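Drollar Two-Arm Bench Cell: Set-up Guide

Section 7. Working rules for picking wrapped goods

Revised 15 September 2025. Section owner: Kumiko Yagi, Dumholm site.

Read this section before you run any wrapped-goods task on the bench. It replaces the two-page sheet that used to be taped inside the control cabinet door. If you still have that sheet, throw it out. It told people to follow "applicable standards" and didn't name a single check.

7.1 What these rules cover

These rules cover soft, film-wrapped packages picked from a bin and laid on the wooden bench, with both arms fitted and cabled. They do not cover glass, open food or anything with a loose lid.

They also don't make the cell safe for a person to reach into while it is moving. Some sales material for cells like this one leans hard on the word "collaborative". The word describes a way of working that somebody has to assess, with the tool, the load and the table all counted in. A rounded arm with a pointed finger on the end of it is still a pointed finger. Until your own site has done that assessment and signed it, treat the whole bench as a keep-out area whenever the drives are on.

CAUTION: A certificate for the arm covers the arm. It says nothing about your gripper, your cables or your bin.

7.2 Before power-up

1. Walk the full edge of the bench. Remove tools, tape, pens and cups.

2. Check that the rail is clear along its whole length. Run a gloved finger down the grooves. Grit in there will show up later as a "calibration fault" and waste your morning.

3. Check each cable by hand, from the gripper back to the first clamp. You are looking for nicks, flat spots and tight bends. A loop that hangs free is fine when the arm is parked. It may not be fine at full reach, so go to step 4.

4. With the drives off and the brakes released as described in Section 4, move each arm by hand through the corners of its work area. Watch the cables the whole time. If a loop can catch a fingertip, the bin rim or the other arm, re-route it now.

5. Press each emergency stop in turn and confirm that both arms report it. If only one arm stops, lock the cell out and call service. We have heard the argument that the second arm was "only holding". It doesn't hold up.

6. Write the result in the log, including anything you fixed. A log with nothing but ticks in it tells the next person very little.

NOTE: The Yoo teach pendant shows a green shield once its self-test passes. The shield means the pendant is happy with the pendant. Do steps 1 to 6 anyway.

7.3 Setting the bin and the first package

1. Place the bin at the side of the bench, inside the reach of the picking arm, and fix it down. A bin that can slide will slide.

2. Fill it no higher than the rim. Shiny film throws reflections, and packages piled above the rim are where the wrist camera does its worst guessing.

3. Lay one package flat on the wood, code side up, well in from the rail.

4. Bring the first gripper over the package at the slow speed set in Section 5. Keep the second gripper back, with its fingers clear of the package.

The wrist view at this stage should give you the package, the corner of the bin and both grippers together. On the red packs used for set-up at Dumholm, the QR code and the barcode sit side by side on the lower panel, below the clear seam, and the gripper in the example covers part of the printing on the upper band while leaving both codes open. 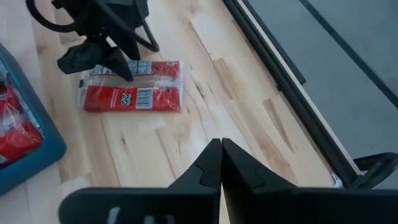 5. Check that the codes are still clear of the fingers when the gripper is at its lowest approach height. If a finger covers either one, shift the grasp point and start again from step 4.

6. Look at where the cables go as the arm comes down. A cable that bends sharply over the package at rest needs watching through the whole move. Stop and re-route if it touches the film.

7. Close the fingers at the lowest force setting. Raise it one setting at a time until the package lifts without slipping. Do not start from the factory value, which was picked for boxes.

8. Lift, hold, lower and release. Inspect the film by eye and by touch. Reject the setting if you find a split, a stretched seam or a fingertip mark that doesn't spring back.

CAUTION: Never reach in to straighten a package between steps 4 and 8. Stop the cell first. It takes a few seconds and people skip it constantly.

7.4 Proving the setting

The usual habit is to run the task a few times, see it work, and call it proven. That isn't proof of much. Use the following instead.

1. Run 54 picks from a mixed bin with no changes to speed, force or lighting.

2. Record every stop, drop, double pick and misread. A pick that needed a nudge counts as a failure.

3. Change the lighting to the worst you expect on shift and run the same number again.

4. If either run has a drop near the rail or a contact between the two grippers, the setting fails, whatever the total says.

The Arurby trial is often quoted at us: 389 picks and not one fault recorded. We asked for the log. Manual restarts hadn't been counted as faults, and the bin had been refilled by hand so that the packages always lay the same way up. Treat any supplier figure as unproven until you have seen how it was counted.

7.5 Keeping the setting honest

- Recheck grip force whenever the film, the supplier or the pack size changes.
- Replace the fingers as a pair.
- Keep the signed assessment at the cell, where the operator can read it.
- Do not copy a setting from another site's cell. The bench, the rail position and the cable routing will differ, even if the part numbers match.
- Software updates void the proving run. Repeat 7.4 in full before going back into service.

NOTE: The October update is due to change how the pendant reports soft contacts. Until it has been tested at Dumholm, leave automatic updates turned off. Fault code 672 should be handled as a real collision, even where the help text calls it "advisory".

Go on to Section 8 for cleaning and storage.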